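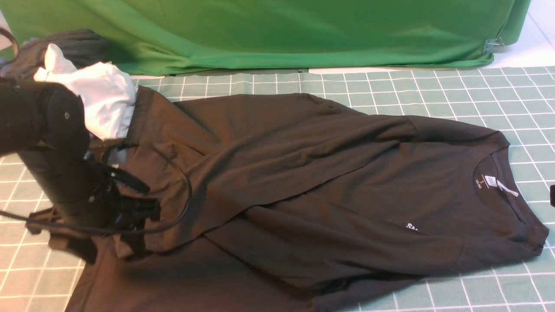
Visit report: the Dratside open afternoon, 6 July 2021

I went to Dratside with a list of questions about their code of practice for robots that handle clothes. I came home with most of the list still open.

The code is a 16-page document, and the lab has been promoting it since February. It covers how a work area should be laid out, how an arm may move near people, what gets written down after each run, and when a run has to be thrown away. Bañez and Skendden have both said they will follow it. I read it twice on the train and found more "should" than "must" in it, and that worried me before I had even signed in at the desk.

Laundry is a fair test for rules like these. A box has the same corners every time you pick it up. A T-shirt doesn't, and the dark one on the grid mat had a thick fold lying across it while the gripper was down on the left side. The code says a garment must be "in a known state" before a run starts. I asked what a known state is for a shirt. The answer was that the operator decides. Fine, but then two operators can run the same task from two different starts and both be inside the rules.

Cables were my next question. Section 4 says loose cable "should be kept clear of the work." At the mat, a thin black cable looped out from the gripper and over the shirt. I was told the wording allows for cable that has to move with the arm. Maybe it does, but I could not find that in the text, and an outside inspector would not find it either. If there is an exception, write it down and give it a limit in inches.

The same goes for spare items. There was a bunched white cloth lying against the top edge of the shirt, and darker fabric heaped behind it. The code asks for a "tidy surface" and never says how far away the next garment has to be. For a person folding at home this is a silly thing to argue over. For a machine that has to tell one piece of cloth from another, I would want a distance. 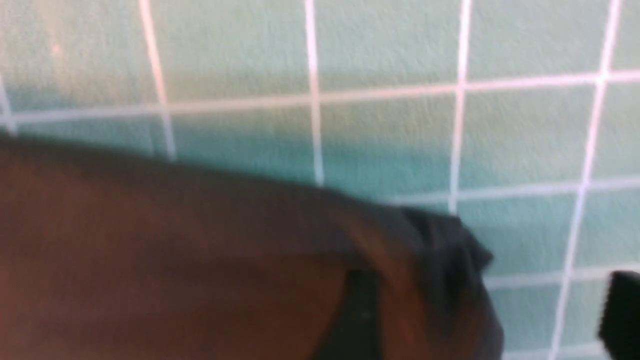
Record keeping is the strongest part of the code, and I will give them credit for it. Each run gets a sheet with the start time, the operator, the item and the reason for any stop. They let me look through the log binder, which had reached run 2203. The sheets I pulled were filled in and readable. What I did not like is that the same person who runs the arm also marks the run as good or bad. Lollenlow, which I toured the year before, has a second person do the marking. It is slower and people complain, and I still trust those numbers more.

I also asked how many of the logged runs had been thrown out under the code. The figure was 448. It is not published anywhere, and the public summary talks only about the runs that were kept. Anyone buying on the strength of this code would want both.

On people's safety the text is better than average. It has a stop rule, a reach rule and a rule on who may stand inside the line. Visitors were kept back the whole time, so I have no complaint about our own treatment.

By the end I had 11 clauses marked in pencil where "should" ought to be "must." I left a copy with the desk and was told a revised version is planned. No date was offered.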